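Can a machine do my small chores yet? Frequently asked questions

Workel is a small workshop. We test robot arms on ordinary jobs in the home and in the shop, and we write down what we learn. People send us many of the same questions, so I collected them on this page. English is my second language, so please write to us if some answer is not clear.

Who is this page for?

For people who think about buying or renting an arm, and for people who are only curious. You do not need to know programming to read it. If you already build robots, you will find most of the answers too simple, and you may prefer the longer notes we send out in September.

What do you mean by "chores"?

We mean the work that is left over when the big appliances have done their part. A washing machine washes, but a person still carries the clothes, sorts them and folds them. In a shop, a conveyor moves the boxes and a person still picks up the one that fell down. Our own list has 17 chores at the moment. It goes from wiping a counter to putting a charger in a wall socket, and we change it when readers suggest something better.

Which chores can a robot arm do well today?

The best results come when the object is hard, has always the same shape, and stands in a place that the arm knows. Moving cups from a rack to a shelf is fine. Putting finished parts from one tray into another tray is also fine, and many small shops do this every day with simple arms. Wiping a flat table works if there is nothing on the table.

And which ones are still difficult?

Soft things, thin things, and everything that changes its shape when you touch it. Towels, plastic bags, bread dough and cords are the usual examples.
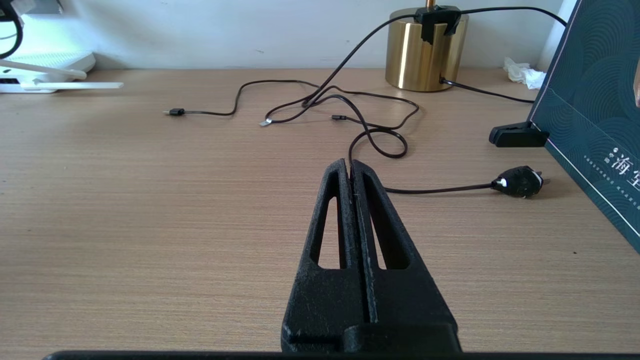

Cords deserve their own answer, as readers ask about them more than about anything else. A person who wants to tidy a desk takes one end, pulls a little, and feels in the fingers where the knot is. A gripper with two fingers can close on a cord very well, but it does not know which cord it has. On a desk like ours, with black cables lying in loops over one another between a gold lamp base and a black plug, even the camera has a hard time to say where one cable stops and the next one begins. The connectors at the ends are easier to find than the middle parts, so we usually teach the arm to look for an end first. After this it must lift slowly and stop when something else starts to move. I would not promise a customer that this chore will be finished without help.

Why do you test on a normal desk and not in a clean laboratory?

A clean table gives clean results, and then the customer calls us after one week. Homes have a lamp in the corner, a tissue that somebody forgot, a router with its antennas in the way. We want to find the problems before the customer finds them. We do keep the light the same during one round of tests, or it is not possible to compare.

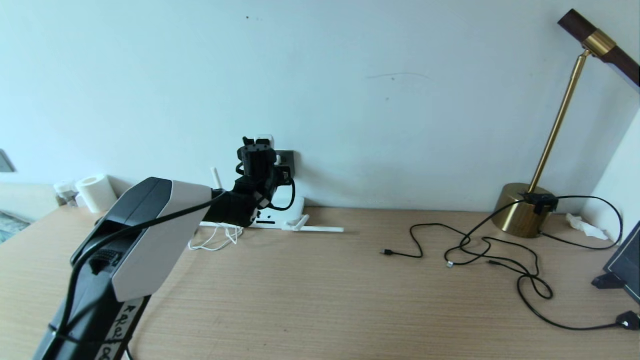 The arm with its gripper in front of the gray wall socket, above the power strip.

How many times do you repeat a chore before you write about it?

We try each chore 50 times with the same objects. Then we move the objects a little and begin again. A chore gets a "ready" mark only if it still works in the second part. Many demonstrations on the internet show one good attempt, and one good attempt tells you very little about a machine you must live with.

Does the robot learn by itself?

Not in the way that most people imagine. A person guides the arm through the chore many times, the movements are saved together with the camera pictures, and a program is trained on them. For one chore with a plug we started with more than 300 guided attempts. It sounds like a lot, but most of them are short, and the person who guides the arm becomes quick after the first afternoon. What takes long is to throw out the bad ones.

Can I use one program for all chores?

You can try, and the results are getting better. Our experience is that one general program is average at everything, and a small program made for one chore is good at that chore and useless in the next room. For a shop with one repeated job I would take the small one. For a home I would wait.

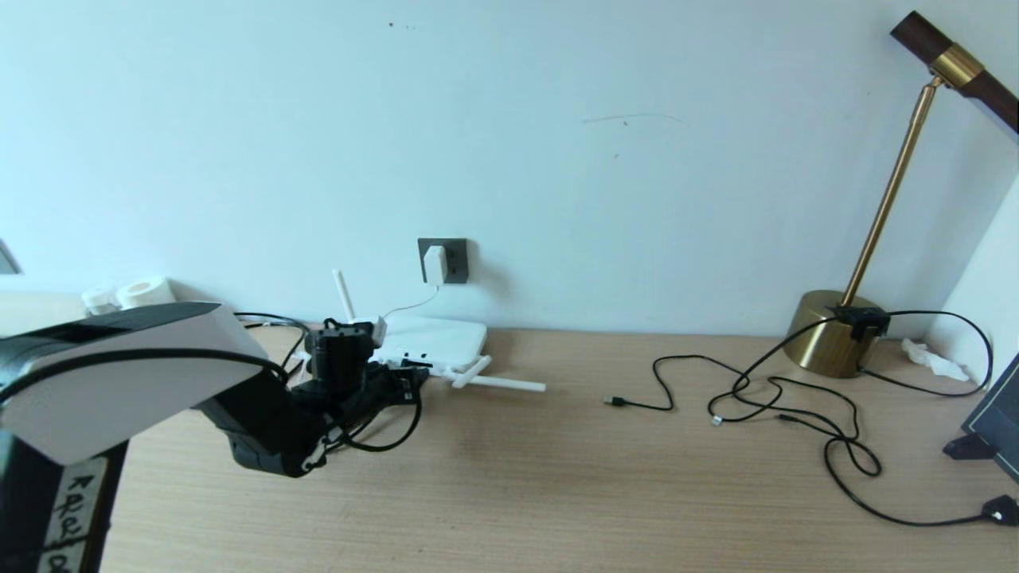 How much space does a robot arm need on a table?

Plan for the full reach of the arm in every direction, and then add a free strip where a person can stand. A small table arm usually fits on a normal office desk, but the desk must be heavy or fixed to the wall, otherwise it moves when the arm stops suddenly. Measure also the height. Shelves above the desk are the thing people forget most often.

Is it safe to let a robot work near electricity?

With a small arm and a good socket the risk is low, but please do not treat it as zero. We follow some rules in our workshop:

Damaged plugs and chargers are not used for tests.
A person stays in the room, with the stop button in reach.
No liquids on the same table.
The arm does not touch metal pins when the other end is connected to power.

For a shop floor there are also the local rules, and these you must ask from your own inspector. We cannot answer for every country.

Why is plugging in a charger so hard for a machine?

A plug and a socket leave very little room between them. If the charger is turned only a little in the fingers, the pins meet the plastic and not the holes. A person notices this at once and wiggles the hand. The arm has to notice it by the force in the motors or by the camera near the gripper, and this camera often sees mostly the back of the charger. We got better results when we taught the arm to push lightly, stop, look, and push again. It is slow to watch - you will want to do it yourself.

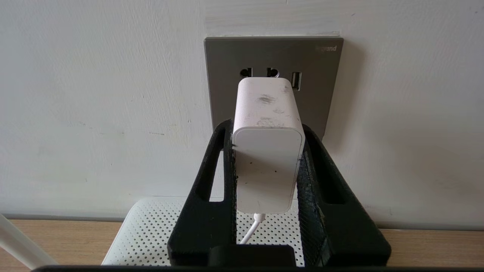
White charger between the two gripper fingers, at the lower part of the wall socket.

Do the fingers matter so much?

They matter more than I believed when we started. Hard smooth fingers slip on a plastic charger, and very soft fingers let it turn. We have tried 7 shapes. Openings in the fingers help them bend a little around the object, and a rough surface helps against slipping, but it also wears down, so look at the fingers often and replace them before they are really bad. Zarorik and Sriwong both sell finger sets that you can change with one small screwdriver. We have no contract with them.

How fast is a robot compared with a person?

Slower, in almost every chore on our list. For a home this may not be important, if the machine works while you sleep at 3 in the morning and does not wake you up. In a shop you must calculate. A slow arm that works the whole night can be worth more than a fast one that needs a person beside it.

Should I buy one now?

If you have a shop with one boring, repeated job and hard objects, ask for a trial. Weltico rents arms by the month, and you can send it back if the job does not fit. If you want a machine that tidies the children's room, keep your money for the moment. If you like to experiment and do not mind failure, buy a small arm and enjoy it, but tell your family that it is a hobby.

Can I send you a chore to test?

Please do. Write what the object is, what size it has, where it is at the start and where it must be at the end. Photos help us a lot. We cannot test anything with animals, hot oil or sharp knives. Answers can take a few weeks when many letters come at the same time.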